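Prilov poster turns up, and the old rope works gets a date

11 April 2020

Big news for those of us who love the waterfront! The Gwynne rope works, that long brick building at the foot of Gunudero Street, is going to be opened up as a place for music and local art. I've walked past it for years wondering what was inside, and now I finally have a month — December — to put on the calendar.

The plan is for three rooms on the ground floor. The biggest will hold 300 people for concerts, and the other two will show prints, old handbills and band posters from the Gurkuvgate dance hall days (my parents met at one of those dances, so yes, I'm biased).
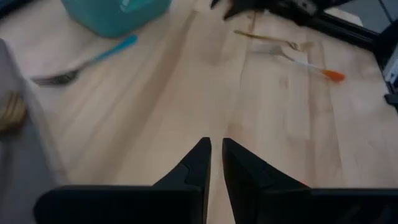

Straight grain and a honey color on a pale wooden tabletop.

The poster collection already stands at 1,340 pieces, and the one I can't wait to see is the Prilov harbor concert sheet, all orange waves and curly lettering. A copy came in last month from an attic on the hill. I had a cheap reprint of it over my bed in high school!

Entry to the poster rooms will be free, and concert tickets go on sale in the fall. If you have an old Gurkuvgate handbill in a drawer, the rope works would love to borrow it for the opening show.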